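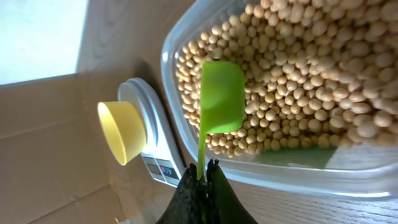

Weighing Soybeans With the Dirar Kit: A Small Arm Learns a Small Job

21/06/2023

For many small food shops, the slowest job of the day is also the simplest one. You take a scoop, you put it in the beans, you pour the beans in a bowl on a scale, and you look at the number. Then you do it again. The work needs little strength and not much thinking, but it needs a person, and the person cannot serve customers at the same time.

The Dirar kit from Fultidow is made for exactly this kind of shop. It is a table arm with a two-finger gripper, a small camera at the wrist, a power box and a software package that runs on a normal laptop. The price is $4000, without the laptop. Fultidow sells it as a "portioning kit", and the company is careful with its words. On its order page it does not promise to replace anybody. It promises that a shop can teach the arm one portioning task and let it repeat this task through a morning.

We had the kit on our table in Toledo for seven weeks. We gave it one main job, to portion dry soybeans with a measuring scoop, and we tried to treat it as a shop owner would treat it, with ordinary kitchen things and without an engineer in the room.

What is in the box

The box is heavy, but one person can carry it. The arm comes already assembled. You fix the base to the table with two clamps, connect the power and the camera cable, and start the program. Our first setup took most of an afternoon, and a large part of this time went to the laptop and its updates. The second time, when we moved everything to another table, we were ready before lunch.

The printed guide is good. It has big letters and short steps, and it says clearly where the hands must not be when the arm is moving. I was less happy with the online help, where some pages still speak about an older version of the program, and the names of the menus are different.

Scoops, bowls and scales are not included. I think this is the right decision. Every shop has its own, and we liked that the kit accepts them. Ours were cheap plastic things: a bright lime-green scoop with a flat handle, a pale yellow bowl and a white digital scale with a round plate. The soybeans stayed in a clear plastic container next to the scale.

Teaching the task

There is no code to write. You hold the arm by the wrist and guide it through the work, and the program records the movement together with the view of the camera. Fultidow recommends 200 recordings for a new task. This number sounds frightening, and in truth it is a boring job, but it can be divided over several days. We did it in October, before the review period began, during a loan of the kit from the Clernley showroom, and Fultidow let us keep our recordings for the later test.

A few things we learned while teaching. You should change the level of the beans often. If you only record with a full container, the arm will not know what to do when the container is half empty, and it will move the scoop through the air. You should also start with the scoop in different positions, sometimes standing in the beans and sometimes lying on them with the cup down, because this is how tools really rest in a working kitchen. And you should not be too elegant. My own recordings were slow and careful, and the arm became slow and careful too - more than I wanted.

How it works in daily use

After the training the arm finds the handle, closes the fingers, fills the scoop and brings it over the bowl. When the bowl reaches the target weight, you take it away and put down an empty one. The program does not read the display of the scale by itself. For this you need a scale with a data cable, or you must enter how many scoops make one portion. We used the second way, and the portions were good enough for bags that are later checked by hand. For a shop that prints the weight on the label, I would say it is not good enough.

The grip was the best surprise. A flat, thin handle is a difficult shape for a gripper with two wide fingers, and I expected many drops. We had drops in the first week, then we added recordings where the handle was turned a little, and the problem became small.

The light was a bigger trouble. The wrist camera does not like strong brightness in one corner of the view, and clear plastic is not easy for it either, as the rim shines and the green of the scoop is reflected in the walls. When the sun came directly on the table, the arm sometimes hesitated above the beans for several seconds. Brown cardboard helped us more than any setting in the menu.

The noise is low. You can talk on the phone beside it. The beans are louder than the motors when they fall in the bowl.

Support and service

We wrote to the support desk two times as a normal customer. The first answer came on the same day and solved our problem with the camera cable. The second question, about changing the finger pads, took longer, and the answer was only a link to a page which we had already read. Replacement pads can be ordered separately, and in my opinion one extra pair should be in the box.

The Clernley showroom offers a training day for new owners. It is useful if nobody in the shop likes computers. If somebody does, the printed guide is sufficient.

Who should buy it

A shop that portions the same dry goods every morning, and has a free corner of table for this, can make good use of the Dirar kit. Beans, rice and lentils are the right material. Flour we tried only once, and we cleaned the joints of the arm for a long time afterward.

A shop that changes its products every day will spend too many hours on teaching. For such a shop I would wait for the next version of the program, where Fultidow says that recordings from one task can be used again for a similar one. We have asked for an early copy, and we still have plenty of soybeans.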